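Continuing ed hours for reflexology -- does Resari count?

Posted by heelandarch, Apr 29, 2018

My membership comes up for renewal in December and I'm trying to plan my continuing education hours early this time. 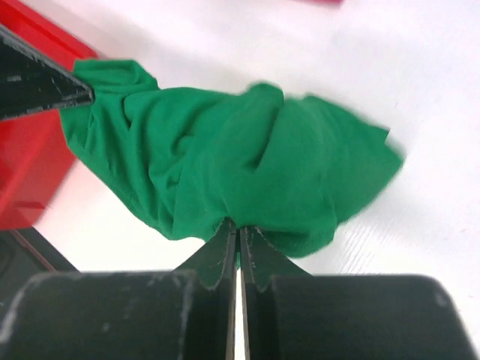 I have 2 classes left to take. One will be the ear reflexology weekend with Frida Mikkelsen, which I already paid for. For the other I was looking at the Resari course, the online one on hand and lower leg work. The sign-up page says "accepted by most associations" but doesn't list any of them. I wrote to ask and got the same sentence back in an email.

Has anyone here turned in Resari hours and had them accepted? I'm in a state with no license for reflexology, so this is only for the association and my insurance.

----

tidewell_marj

I turned them in last year and they went through. I sent the certificate and the course outline together. Nothing came back except the renewal card.

----

Bodo_K

Mine were turned down. Same course, I think, unless they changed it. The letter said that at least half the hours had to be hands-on with a teacher in the room, and Resari is all video. I had to find something else in three weeks and ended up driving to Turside for a weekend class I didn't much want.

----

tidewell_marj

Which association, Bodo? Mine lets you do all of it by video if you've been a member more than five years.

----

Bodo_K

The smaller one. I've only been in for three years so that may be the difference.

----

heelandarch

I'm at four years. So I'd be on the wrong side of that either way.

----

quietfeet

Call the office and get it in writing before you pay. The person who answers the phone isn't always the person who looks at the paperwork. I was told yes on the phone once and no by mail.

As for the course itself, I took it. The hand section is good and the teacher is careful about pressure and where not to work. The lower leg section is short and mostly repeats what you would have had in basic training. The written test at the end is open book.

----

Nafula Biwott

I teach, so take this with that in mind. I don't think touch work can be taught by video past a certain point. I can feel in two minutes whether a student is pressing from the thumb or from the shoulder, and the student usually can't tell. A video can't correct that. People come to my classes with years of practice and sore wrists, and it's nearly always the same fault.

I would put the money toward a day with a teacher, any teacher, even if it's not the subject you wanted.

----

quietfeet

I don't disagree about the wrists, but not everyone has a teacher within driving distance. The closest one to me is 472 miles. With a motel and gas, a weekend class costs me more than a year of dues. Video is what I can do.

----

Nafula Biwott

That's fair. In that case trade sessions with another practitioner every couple of months and ask them to be blunt. It doesn't count toward hours but it helps.

----

lindenfoot

Can I ask what people are paying? Resari was $400 when I looked and I thought that was high for something with no live part.

----

tidewell_marj

I paid less than that but it was a sale. They have one most years around the holidays, too late for heelandarch.

----

Bodo_K

$400 here, and no refund when it was turned down. I asked twice.

----

lindenfoot

Then I'd skip it. Frandsen has a hand course with two live group calls and a practice log you have somebody sign. I don't know if the calls meet the "teacher in the room" rule. The log might help.

----

Bodo_K

I asked about Frandsen at the time. The live calls counted, the log didn't. So you get partial hours.

----

heelandarch

Partial might be enough. The ear weekend is more hours than I need for one class, and I could use the extra if they let me carry it over. Does anyone know if they do?

----

quietfeet

Mine lets you carry over into the next period but not from one subject to another. Look under "renewal" in the member handbook, not under "education." It took me a while to find.

----

padma_r

Separate question, but related. Does the insurance side care about any of this? I'm with Ponix and they've never asked me for a single certificate.

----

tidewell_marj

They won't ask until there's a claim. Keep everything. I have a folder going back to my first class.

----

padma_r

I have a shoebox. I guess I'll sort it.

----

Nafula Biwott

Check the wording on your policy too. Some cover only the methods you listed when you signed up. If you add ear work after the class with Frida, call and have it added. It cost me nothing but I did have to ask.

----

heelandarch

Didn't know that, thank you. I'll call about the ear work.

Update on the rest: I got hold of the association office. They said Resari was under review and they couldn't tell me when that would be done. Frandsen is accepted for the live part only, same as Bodo said. Carrying over is allowed. I asked for all of it by email and she said she would send it.

I'm leaning toward Frandsen. If the email says something different I'll post it.

----

Bodo_K

Please do. I have to renew again next year and would like to avoid another trip to Turside.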